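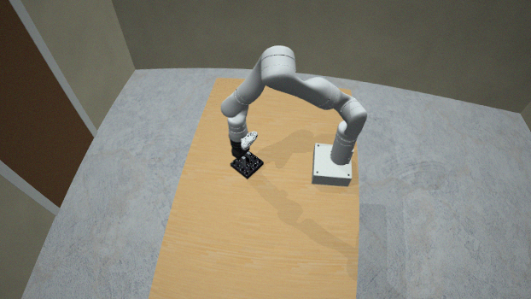 Accueil > Forum d'entraide > Robotique et automatismes > Simulation

Le bras s'enfonce dans la pièce au moment de la prise, puis tout explose (simulateur Fliklow)

Question posée par plindo44 le 17 octobre 2022
Étiquettes : simulation, contacts, préhenseur, arrêt de sécurité

Bonjour à toutes et à tous !

Je débute en simulation de bras et je m'amuse comme un fou depuis que j'ai installé Fliklow, mais là je bloque. La cellule est toute simple : une table en bois, le bras blanc sur son socle à droite, et à gauche un bloc noir carré, assez plat, avec une grille de petits picots ou trous sur le dessus. Le programme doit descendre à la verticale, fermer le préhenseur, remonter, poser le bloc plus loin.

La descente se passe très bien. Au contact, par contre, le préhenseur entre de 3 mm dans le bloc, reste figé un instant, et ensuite le bloc part comme une fusée à travers la pièce. Le bras, lui, se met à vibrer de partout et je finis avec ce message :

ERREUR : effort articulaire hors limite (axe 2), arrêt de la simulation

Ce que j'ai déjà essayé :
- baisser la vitesse d'approche à 50 mm/s (même chose, en plus lent, c'est presque joli)
- alourdir le bloc
- réinstaller

Sur 80 essais j'ai eu 44 échecs, donc ce n'est même pas systématique, et c'est ça qui me rend dingue. Le bloc est posé un peu de travers par rapport à la table, je ne sais pas si ça joue. Son orientation change légèrement à chaque lancement, c'est voulu.

Le but final est de passer le même programme sur le vrai bras de l'atelier, alors j'aimerais autant comprendre avant ! Merci d'avance.

Réponse acceptée
Marta Tkachenko

Ah, le bloc fusée, quel classique ! J'en ai fait décoller un bon paquet avant de comprendre, et je trouve toujours que c'est un des meilleurs problèmes pour apprendre comment un moteur physique calcule ses contacts.

À mon avis tu as deux soucis qui se superposent.

Le premier, c'est la forme de collision du bloc. Si tu as importé le modèle tel quel, chaque petit relief du dessus a sa propre géométrie de contact. Quand le préhenseur arrive dessus, le moteur se retrouve avec des dizaines de points à résoudre en même temps, avec des normales qui partent dans tous les sens. Il laisse passer une pénétration, puis il la corrige d'un seul coup, et voilà ton décollage. Comme l'orientation varie d'un lancement à l'autre, les points touchés ne sont jamais les mêmes, et ça colle parfaitement avec une panne qui va et qui vient. Garde le maillage détaillé pour l'affichage et mets une simple boîte pour la collision. Dans Fliklow c'est dans les propriétés de l'objet, onglet Contact, « forme simplifiée ».

Le second, c'est ta hauteur de prise. Tu commandes une position que le bras ne peut pas atteindre sans traverser l'objet, et l'asservissement pousse de plus en plus fort pour y arriver. L'arrêt sur l'axe 2 vient de là. Remonte le point d'approche au-dessus du bloc et termine la descente avec une limite d'effort. Vérifie aussi que ton repère outil est bien au bout des doigts : chez moi il était resté sur la bride du poignet pendant deux semaines...

Ensuite seulement, réduis le pas de temps si ça tremble encore. Si tu commences par là, tu vas masquer le problème et avoir une simulation qui rame.

Et pour le passage au réel, s'il te plaît, ne désactive surtout pas la surveillance d'effort pour « faire passer » le programme ! En simulation le bloc s'envole et on rigole, dans un atelier c'est la pièce, le préhenseur ou une main qui prend. Premier passage à vide, sans bloc, en vitesse réduite, personne dans la zone et l'arrêt d'urgence à portée de main.

Commentaires :

plindo44 : Incroyable, la boîte simplifiée a presque tout réglé ! Et le repère outil était faux aussi, en effet. Il me reste une petite vibration à la fermeture.

Marta Tkachenko : Super ! Pour la vibration, regarde le frottement des doigts, et ferme plus doucement.

Réponse de notholm_fan

Pareil chez moi avec un préhenseur Tavares sous Notholm. J'ai divisé le pas de temps par deux et c'est passé. Pas cherché plus loin.

Commentaire :

Marta Tkachenko : Ça peut suffire, mais regarde quand même tes courbes d'effort au contact, je parie qu'il reste un pic.

Réponse de ptitservo

Tu peux couper la collision entre le préhenseur et le bloc et « coller » le bloc à l'outil au moment de la prise. Zéro explosion, très pratique pour valider une trajectoire ou faire une démo. Par contre ça ne t'apprendra rien sur la prise elle-même, alors si tu vises le vrai bras, prends plutôt la méthode de Marta.

Commentaire :

plindo44 : Je garde l'idée pour tester les trajectoires, merci !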